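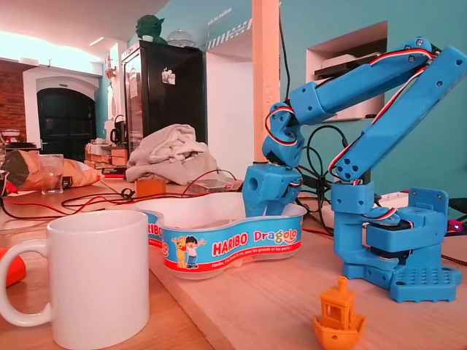
Blue printed arm positioned over a candy container, light wood tabletop.

Progress Report to the Flernthorpe Craft Enterprise Fund
Project: Swai interchangeable jewelry line
Grantee: Flosier, Stidport
Prepared by: Anjani Mandagi
Date: October 14, 2026

1. Status

The Swai line is on schedule for its first wholesale shipment in December. Design work is closed. Tooling is complete for the pendant and the ring, and the bracelet is waiting on a revised clasp. Spending is within the approved budget in every category except plating, which is explained in section 5.

The grant agreement lists four deliverables for this period: final designs, production tooling, wear test results and a signed plating contract. The first and the last are complete. Tooling is complete except for the bracelet clasp. Wear testing is complete for the pendant and the ring only.

2. Design

The line is built on one setting, a shallow round cup with a threaded post, which accepts any of the glass and enamel tops. The same cup is used on the ring, the pendant and the bracelet, so a customer who buys one piece can move the tops to another.

The final range has 21 tops. Some designs shown in the application were dropped. The raised flower could not be enameled cleanly at the petal edges, and the two-tone stripe looked too close to the plain stripe once fired. Replacement designs use flat color fields with a raised rim, and they came out of the kiln with an acceptable reject rate.

Color names are final and have been entered in the order system. Card artwork for the retail display has gone to the printer.

3. Tooling and casting

The cup is cast in brass and finished by hand. The first castings had porosity at the base of the post. The sprue was moved from the rim to the underside and the second batch showed no porosity when sectioned. The ring shank is made in 13 sizes from one master, which is cut and resized in wax.

The bracelet clasp did not pass internal review. The tongue lost tension after repeated opening, and the bracelet could be pulled apart with moderate force. The revised clasp has a longer tongue and a safety catch. Samples are with the caster. If they fail, the bracelet will ship with a bought-in lobster clasp and the custom clasp will move to the next phase.

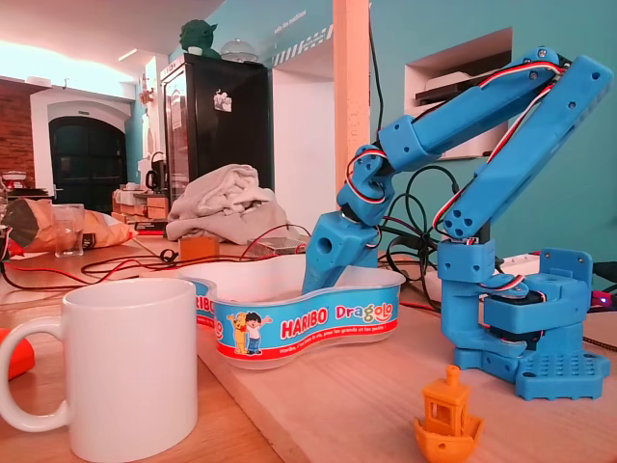 Arm with its gripper end lowered into a Haribo Dragolo tub.

4. Wear testing

Testers wore the ring and the pendant daily and changed the tops at least once a day. They kept a written log of loose tops, skin marks and finish wear.

Loose tops were the main complaint. The cause was thread depth. The post was cut slightly short on the first batch, so the top stopped turning before it was seated. The post was lengthened and the ring was retested with the same people. No loose tops were logged in the second round.

Two smaller findings were recorded. The pendant bail was too narrow for thicker chains and has been widened. The inside edge of the ring shank was sharp in the smaller sizes and is now rounded before polishing.

One tester reported green marks on the finger under the unplated sample. This was expected with bare brass. No marks were reported with the plated version.

5. Budget

Plating is over its line. The original quote was for a single layer of gold over brass. Samples at that thickness wore through at the back of the shank, and we changed to a nickel-free underlayer with a heavier gold layer on top. The higher cost has been covered by savings on display cards, where a smaller format was chosen. We ask the Fund to approve this transfer between lines. The total grant amount does not change.

The kiln repair was paid from our own funds and does not appear in the grant accounts. Receipts for castings, enamel powder, findings and tester payments are attached in Annex B.

6. Sales and outreach

We have signed orders from 3 stores in Stidport and one in Flernthorpe. Each has taken the starter display, which holds the ring, the pendant and a selection of tops. Wholesale terms are net 30 with exchange of slow-moving tops allowed once per season.

Two of the stores asked for the tops to be sold in small sets as well as singly. Set packaging has been priced and can be added without new tooling. A decision will be made after the first reorders. 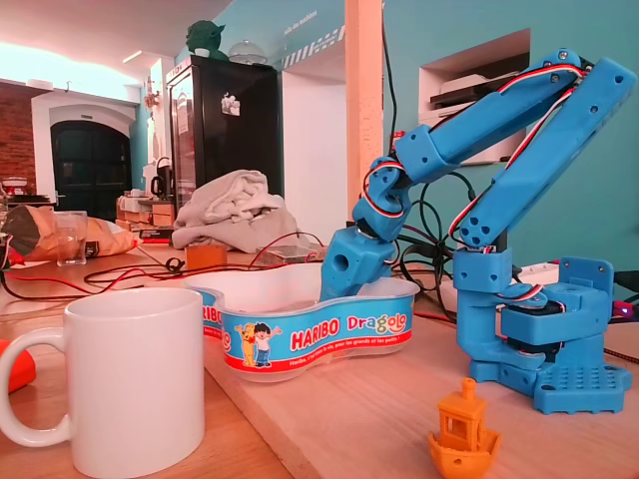 7. Work planned for the next period

Receive and test the revised clasp samples.
Complete wear testing of the bracelet.
Plate and pack the opening stock.
Ship to the signed stores in December.
Send the Fund a full set of finished pieces with the final report.

8. Requests to the Fund

Approval of the budget transfer described in section 5.
Confirmation that the bracelet may be delivered with a bought-in clasp if the revised samples fail.

Annex A: wear test logs
Annex B: receipts
Annex C: plating contract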